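Shared Shelf Project – Where Does Everything Go?
Group report, Home and Living Spaces module
Group: Azadeh Mahmoudi, Senthil D'Souza, Rónán Cronin
Supervisor: Gearóid Noonan

1. What we set out to do

Our question was pretty simple. If a shelf is used by everyone in a house, how do you arrange it so people find stuff without asking? We picked the big white unit in the Gistholm common room. Open compartments, counter underneath, drawers. Everyone dumps things there. Toys, books, medicine, toiletries, all of it.

Budget was 100 dollars, most of it not spent. We had 2 sessions with the unit, both in July, both in the morning before the room gets busy.

Background reading was mainly the Karnow handout on storage zones (542 words on labels, not much on anything else). It says sort by use first, size second. We mostly followed that. Mostly.

2. Toiletries

Hardest group by far. Small things, they fall over, they roll, they end up behind other things. Senthil wanted them all in one bin. Azadeh said a bin is just a messier drawer. We argued for way too long and went with: tubes and small bottles get their own clear stretch of shelf, nothing behind them.

Toothpaste was the test item. If you can find the toothpaste in the morning half asleep then the layout is OK. 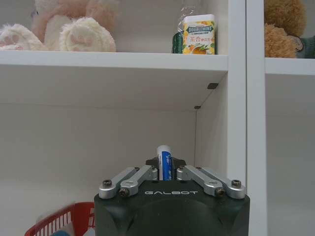
Fig. 1. Toothpaste tube, cap up, at the shelf.

Standing on the cap takes less room if the cap is flat. Round caps, no chance. Lay those down or put them in a cup. Should of been obvious but we didn't write it down until session two.

3. Soft things and awkward things

Cushions and plush toys take up a lot of space and weigh nothing, so the rule was high up or between harder things. The cookie cushions are on the top shelf. They lean well against the back panel. A pink plush toy stayed on the middle shelf where smaller kids can see it – we tried to be strict about this and then gave up, toys need to be reachable or they get climbed for.

Drinks bottles next to toys was not in the plan. It keeps happening though. People put a bottle down wherever there is a gap at hand height, so the middle shelf collects them. We decided to leave room for it and not fight it.
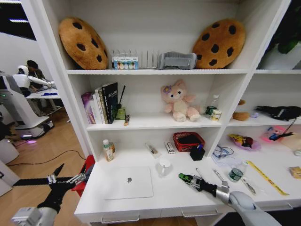 Brendan Lenihan read our draft and disagreed with that part. Leaving a gap for bottles means you get more bottles, he wrote, and in his house the only thing that worked was keeping the middle shelf full to the end. He also thought pens should never be on an open shelf at all, because they walk off.

Fair point on the pens. On bottles we still think the gap is better. A full shelf just moves the problem down to the counter.

4. The counter

The counter is the landing zone. Anything not put away goes there first. Our idea was that it should be empty by evening, which is a nice idea. Realistic version: medicine and jars at the back, cup near the front, loose bits in the red basket. Medicine on a low counter is a safety issue and we flag it here. It should go in a high closed cupboard, and the unit doesn't have one. Recomendation is a small lockable box, Sheehan does one that would fit the budget. 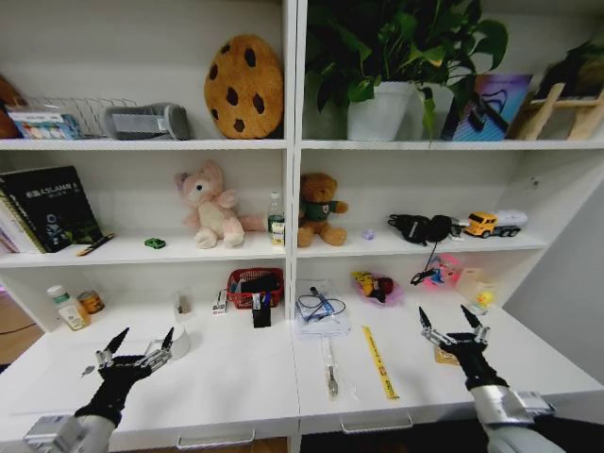
Plants stay on top, with pictures. Watering is the problem there, drips go down onto whatever is below, so no books under a plant. Headphones and a toy truck share the right side. No real reason, they fit.

5. Books

Easy one. All upright, left end of the middle shelf, so the side panel holds them up. Rónán wanted them by subject, but there aren't enough books for subjects. By height looks neater but then the boxes get mixed in, and flat boxes stand up just fine with books so we let them.

The heavy one goes on the open end as a bookend. Works better than the metal bookend we bought from Grornden (returned).

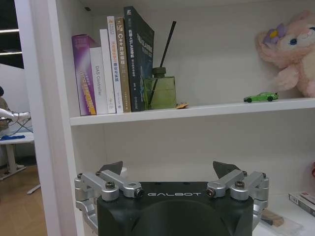

Fig. 2. Books and boxes upright, diffuser to the right of the dark SLAM book.

Diffuser next to books is not ideal, if it tips the liquid goes into the paper. Suggest moving it one compartment over. Not done yet.

6. What we would change

– Labels. We never made them, ran out of time.
– Decide on pens. Cup with a lid maybe??
– Ask the people who use the room BEFORE moving things, not after.
– Medicine box, see section 4.

Word limit is 4000 incl. headings so the sketches and the floor plan are in the appendix. Azadeh has the originals if anyone wants them.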